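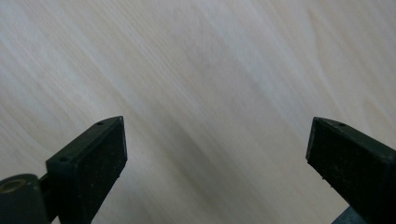
Unit 6 handout -- notes from the Kröger open day
Intro to Automation, Judlow campus
Posted 2024-04-25

For those who missed the bus, and for those who were on it and wrote nothing down. Typed up fast from my own notes, will fix mistakes when I find them. Bring a copy to lab.

What we went to see

Kröger's training hall out at Tusinmont. Open to schools in the morning, public after lunch. We had a two hour slot, lost a chunk of it to safety talk and shoe covers. Group of 18, split in half: one half at the hand-held gripper tables, other half at the packing cell, then swap. If your group got cut short on the second stop, sorry, the notes below cover both.

Stop A: hand-held gripper tables

Idea: a person holds a gripper tool with a camera on it, does the job by hand, the recordings are used to train an arm to do the same job. No arm needed while recording. Keep these two words apart in your writeups:
- demonstration = one recorded go at a task, start to finish
- policy = what gets learned from a lot of demonstrations

The task set they showed is called Wusta. Pick, place, stack, turn over. Their count on the day was 2213 demonstrations kept, not counting the ones thrown out. Somebody asked how many get thrown out, answer was "depends who's holding it". Fair.

Things the presenter said more than once, so probably worth knowing:

Start open. Fingers open before you go anywhere near the part. If you start half closed the recording starts with a correction and the arm learns the correction.

Come in slow for the last bit. Fast motion blurs the camera picture and then the position tracking gets shaky.

Don't do anything the arm can't. Your wrist bends more ways than the arm's does. Several of us did a lovely twist that would of been useless.

Let go and back off. The demonstration isn't over when the part is down, it's over when the fingers are clear of it.

Pads. Two-finger gripper, pads facing each other. Textured pad gives friction, so you can hold with less squeeze. Pads pick up dust and grit, and dust cuts friction, so wipe them between sessions. Check the pads are seated square too. A crooked pad touches along one edge only and the part swings.

Plain surfaces. Long question about this from the back. Tracking from a camera wants things to look at -- corners, edges, marks. A pale bare tabletop filling the view gives it very little. Wood grain helps some but it's faint and repeats. Fixes mentioned: keep something with clear edges in view, add a motion sensor (they do both), don't hover close over blank table for long.

Light. Even light from above is easiest. Strong light on a pale top washes it out and you loose the grain as well.

Stop B: packing cell

Regular fenced cell, arm plus conveyor plus a light curtain. Vacuum cups here, no fingers. Compare with Stop A:
- vacuum: quick, needs a flat sealed face, useless on mesh or anything crumbly
- two-finger: slower, wants two sides it can reach, copes with odd shapes if the pads are good

Cycle time about 6 seconds per carton while we watched. Presenter tripped the light curtain on purpose with a cardboard tube, arm stopped, and then it did NOT restart when the tube came out. Has to be reset by hand from outside the fence. This is the bit I'd like in everyone's report. Write down why automatic restart would be a bad idea, in your own words, two or three sentences is plenty.

Sketch of the cell layout is on the board in the lab, copy it before it gets wiped.

Terms to look up if you don't have them: end effector, degrees of freedom, payload, interlock, teach pendant, compliance (the mechanical kind).

Report

One page, typed. Cover both stops. Say which gripper you'd pick for each of these and why: a sealed carton, a bag of oranges, a steel washer lying flat on a table. The washer is harder than it looks, think about where the fingers have to go before they can close.

Due first week of May. Late ones lose 2 points, same as always.

Missed the trip altogether: do the report from this handout plus chapter 6, skip the cycle time part. Shoe covers -- if you still have a pair in your bag leave them in the box by the lab door, Kröger wants them back.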